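Travel & Tourism Short Courses > Guiding Skills > Handouts

Planning a Half-Day Walking Tour: notes to go with session 3
By Rakiya Yusuf
October

Hello again, everyone, and thank you for being so patient last time when we ran over. I promised to write up the part on routes properly, so take your time with this one and bring it along on Saturday with your scribbles all over it (I do like to see scribbles!).

We're using Hivthorpe as our practice town. Most of you can get there easily on the bus, and it has a harbour, an old market street and a good steep hill, so you'll meet nearly every problem a walking guide meets before lunch.

Start with the ending

New guides nearly always plan from the meeting point outwards, and I did exactly the same for my first two summers. Try it the other way round. Ask yourself where you'd like your visitors to be standing when you say goodbye, and what they'll want at that moment. Usually it's a seat, a toilet and something to eat, in no particular order. In Hivthorpe that makes the harbour front a far kinder finish than the chapel, lovely as the chapel is, because from the chapel they have 231 steps to get back down and you won't be there to cheer them on.

Once you have your ending, choose your one big moment. It might be a view, a story or a taste of something, and it wants to come a little past the halfway mark, when feet are getting tired and people have begun to look at their phones. 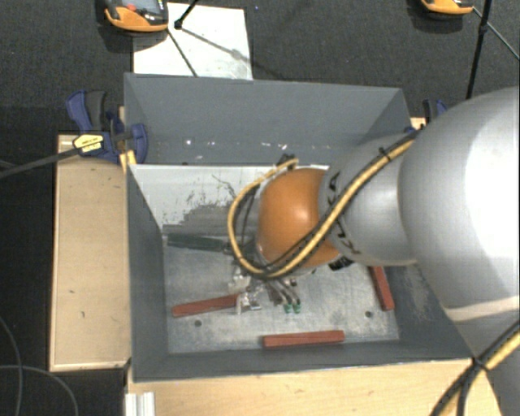
Then fill in the smaller stops between, and be strict with yourself. Oluwaseun Ugwu, who some of you met at the open evening, had a Bretthorpe tour with fourteen stops on it when she began. She cut it to eight and her guests started asking more questions, which tells you they'd been given room to think.

Pace and timing

Walk your route alone first, then walk it with a friend who chats. The second time is the true one. A group moves at the speed of its slowest member plus however long it takes everyone to cross the road, and I'd add a good few minutes for each crossing on a market day. Write your timings on a card, leave your longest story until you know how the morning is going, and have a shorter version of it ready in your pocket.

Please look at the ground as well as the sights! Cobbles, kerbs, wet leaves, the narrow bit by the fish shop. Note where somebody with a stick or a pushchair could go instead, and mention it when they book so it doesn't come as a surprise.

A word about your welcome

Keep it short and friendly. Your name, how long you'll be out, when the first sit-down is, and what to do if anyone gets separated. Save the history of the town for when they're warmed up and walking.

For Saturday

Draft a route for Hivthorpe of no more than eight stops, working back from the finish. Mark your big moment with a star. Chukwuemeka Okoro and Kayode Haruna have kindly offered to be our tourists, and they've both promised to dawdle. We meet at 9.30 by the bus shelter, and do wear sensible shoes.

More from this course
Session 1: What Visitors Really Want from a Day Out
Session 2: Finding Your Voice Outdoors
Session 4: Boat Trips and Bad Weather, with Chidubem Usman
Reading list: Local Legends of Bretthorpe and Kisten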